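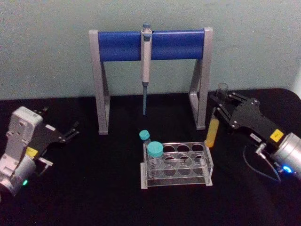 Rokeya Debnath wrote in to say that her Fadance pad drifts to the left in menus even after a full recalibration, and asked whether the stick module has to be replaced. In most cases it does not. The July firmware for the Fadance changed how the dead zone is stored, and pads updated over Bluetooth keep the old value until they are reset by cable.

The procedure is short. Connect the pad to the console with a data cable - the one supplied with the Amrani headset carries power only and will not work. Switch the pad off, then hold Menu and the left stick for 7 seconds until the light bar turns white. Release both, leave the sticks alone for a further 3 seconds, and open the calibration page. The dead zone should read 19. If it still reads zero, repeat the reset with the console in rest mode.

Polling rate is a separate setting. The pad runs at 250 Hz by default, wired or wireless, and the reset does not alter it. Button profiles are erased, so copy them to the console first.

Italo Orlandini reports the same fault in Rastholm, where the drift shows up on the map screen but not during races. The game reads the raw stick value in its menus and applies its own filter on the track. A patch is listed for the next update.

Pads that drift after a cable reset probably have a worn sensor. Urkunham accepts them for repair within the warranty period, provided the rear seal has not been broken. Include the serial number from inside the battery cover and a note of the firmware version.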